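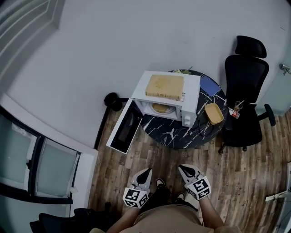
Trelley Node 2

A small programmable board for sensors, switches and anything else you'd like to hear from at a distance

The Node 2 is a palm-sized microcontroller board with a long-range radio already on it, so you can read a sensor at the bottom of a field and see the number on your laptop indoors without running a cable or joining anybody's network. You write your program in MicroPython or in C, plug in a USB-C lead, and copy it across. There's no account to make and no app to install.

We've been building these in one form or another since the first Node, and this is the version we kept wishing we had on our own benches. The radio is better, the sleep current is far lower, and the pins are finally labelled on both sides (thank you to everyone who wrote in about that, and there were a lot of you!).

What's on the board

Dual-core processor with hardware floating point
Sub-gigahertz radio with a screw-on aerial socket
USB-C for power, programming and serial output
Battery connector with charging circuit and protection
Real-time clock that keeps going through deep sleep
Two buttons, one for reset and one you can use for whatever you like
One RGB light, which can be cut off at a solder bridge if you want every last microamp
Plusa connector at each end, for chaining sensors without soldering

In the box you get the board, an aerial, a strip of header pins (not fitted) and a printed pin chart. The chart is on proper card this time. Batteries and USB leads are not included.

Getting started

Fit the aerial first. Please do this before you apply power, every time, as sending with no aerial attached can damage the radio.

Plug the board into your computer and it appears as a small drive called TRELLEY. Open the file main.py in any text editor, change the blink delay, save it, and the light changes speed. That really is the whole first lesson, and we still enjoy it.

From there, have a look in the examples folder on the drive. The ones most people start with are:

hello_radio: sends a short message from one board to another and prints the signal strength
temp_sleep: wakes, reads a Plusa temperature sensor, sends it and goes back to sleep
relay_listen: waits for a command and switches a pin
logger: writes readings to flash until it hears from a base board, then sends the lot

You'll want two boards for hello_radio. For the others, one board and a base of some kind will do. The base can be another Node 2 on a USB lead, or the original Node if it has been updated.

Programming in C

If you'd sooner work closer to the metal, the C library covers everything the MicroPython build does and a bit more. You get direct control of the radio's timing, both cores, and the low-power timers. It builds on Linux, macOS and Windows with the same set of commands, and the readme walks through each of them.

Hold down the user button while you tap reset and the board goes into loader mode. Drop your built file on the drive and it restarts by itself. You can go back to MicroPython at any time by dropping the standard firmware file on in the same way. We have yet to find a way of locking ourselves out of a board from software, and we've written some truly awful programs trying.

The Gomusell radio layer

All messages between boards go through Gomusell, our small open radio library. It handles addressing, retries and encryption, and it's the part of the project we're proudest of. A message can be up to 200 bytes long. You call send() with an address and some bytes, and you get back True if the other end said it had received them.

Version 3 came in with this board. The changes that matter most day to day:

Boards now agree a sleeping pattern between them, so a battery node can be reached without listening the whole time
Keys are made on the board at first start and exchanged by pressing both user buttons together
A board can pass on messages for one that's out of range of the base
Failed sends now tell you why they failed, in words

That last one was the work of Caradog Rowlands, who went through every error number in the library and replaced the lot with readable messages over one long December. If you have ever stared at "err -14" at midnight you'll know what a kindness this is.

Version 3 boards can talk to version 2 boards, but you lose the sleeping pattern and the passing-on. Updating an old Node takes a minute or two over USB. Your programs are kept, but your keys aren't, so you'll have to pair again afterwards.

Power

The Node 2 runs from USB or from a single lithium cell on the battery connector. When both are connected it runs from USB and charges the cell. Check the polarity of your battery lead against the markings on the board before you push it home, please. Makers don't all wire these the same way round, and although the board is protected, the battery might not be.

For battery use, call node.rest() and give it a number of seconds. Everything shuts down except the clock, and the program starts again from the top when it wakes. If you need to keep hold of a value, put it in node.keep, which is a small dictionary that survives the rest. Don't use it for anything large. It's good for a counter, a last reading, a flag or two.

Solar panels work nicely through the USB-C socket, provided the panel has a regulated 5 V output. A bare panel doesn't, so put a regulator in between.

Range and interference

Everyone asks, and the only fair answer is that it depends on where you put it. Height helps more than anything. Lifting an aerial off the ground and on to the top of a fence post has rescued more projects than any setting in the library. Thick stone walls, foil-backed insulation and metal sheds all eat signal. If your board has to live in a metal shed, use an extension lead and put the aerial outside.

Wi-Fi, Bluetooth and most other household wireless gear work on quite different frequencies and won't bother it. Cheap LED drivers sometimes will. If the signal strength drops when somebody switches the lights on, move the board a little way and try again.

Set your region in settings.py before the first send. The radio stays off until you do.

Cases

The Setiawan case is a two-part printed shell with a gasket groove and a hole for the aerial socket. The files are free to download, and there's a version with a window over the light, plus a taller one that leaves space for a battery underneath. Print it in PETG for outdoor use. PLA goes soft in a sunny greenhouse, and we have a drawer of sad bananas to prove it.

Mounting holes are in the same places as on the original Node, so old cases fit if you open up the USB slot.

Known issues

On boards with early firmware the clock can lose a second when waking from a very short rest. Update to the current firmware to fix it.

Some USB-C to USB-C leads won't power the board from certain laptops. A USB-A to USB-C lead gets round it. We're looking into this one.

The logger example fills its flash and stops if it never hears from a base. It's meant to do that, but it does so silently, and a later release will flash the light.

Files and source

Schematics, board layout, firmware, the Gomusell library and the case files are all open and kept in one repository. Build your own, change it, sell it if you like, and keep the licence text with it. Patches are very welcome, and so are bug reports, particularly the sort that come with a short program we can run.

Ordering

Part number: 2715
Sold singly, or as a pair with matched aerials
Header pins can be fitted for you, so tick the box when ordering
Replacement aerials and Plusa leads are on the accessories page

Page last updated 8/13/25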